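## 7. Adding a film to the Noiphan parish library

1. Open **Catalogue > New title** and enter the film's name as printed on the licence.
2. Set the audience rating. Titles left unrated stay hidden from group leaders.
3. Choose a thumbnail from the Besodeck picture set.
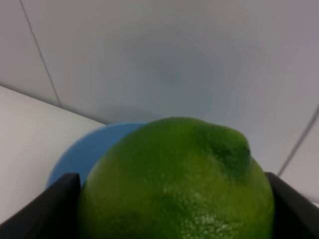

*Fig. 10. Lime, close up*

4. Paste the summary. The limit is 1,064 characters.

> **Caution:** Saving a new summary overwrites the old one.

5. Pick a second picture for the discussion page, then press **Save**.

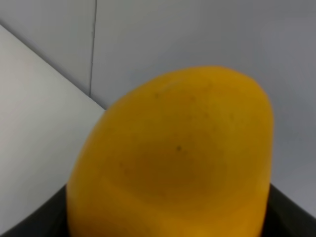
## 8. Screening dates

A public screening licence runs for 28 days from the first showing.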